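Moulin Hand-Held Gripper
Teach a robot arm by doing the job yourself

Status: in stock
Updated: 2021-04-09

The Moulin is a gripper you hold in your own hand. Pick things up with it, fold things, move them from one place to another, and the camera records every motion from the gripper's point of view. Load the recordings into Tistava, our free desktop software, and they come out as training demonstrations for your arm. You don't need the arm in the room while you record!

We built the first Moulin after a long stretch of teaching by remote control, and we still like remote control for slow, careful jobs. But cloth and straps are a different story. With the tool in your hand you feel the fabric pull, you adjust without thinking, and a demonstration that was a chore with a joystick becomes something you can repeat all afternoon.

What's in the box
Hand-held gripper with camera
2 spare fingers
Wrist strap
Charging cable
Printed quick-start card

Specifications
Weight: 448 g
Demonstrations per memory card: up to 1,024 short clips
Warm-up before first recording: 10 seconds
Works with: Ivov arms and the Womier bench arm (adapter sold separately)

Recording at home

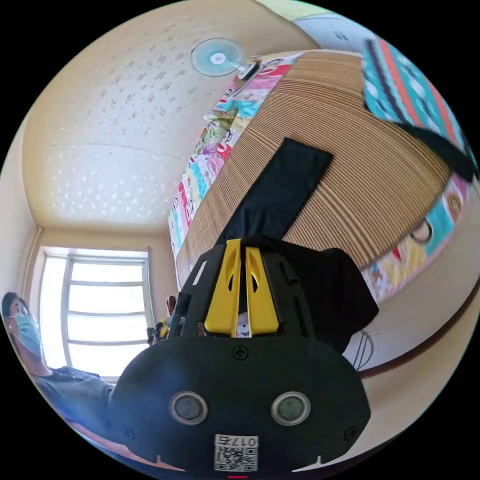 Cloth and strap tasks are where the Moulin is the most fun, and a bed makes a great work surface for them. Start with one item and learn how it behaves before you add a second. A black strap on a woven bamboo mat is a good first pairing, with the tan and brown slats giving plenty of contrast behind it, and the yellow fingers are easy to pick out against both. Bring the tool in slowly, close, lift, and set down – then do it again from another angle. Lachlan Pollock, who wrote the quick-start card, likes to change his starting position on every clip, and his recordings train beautifully.

Adapter plates for other arms are planned for September. Write to us with your flange pattern and we'll add it to the list.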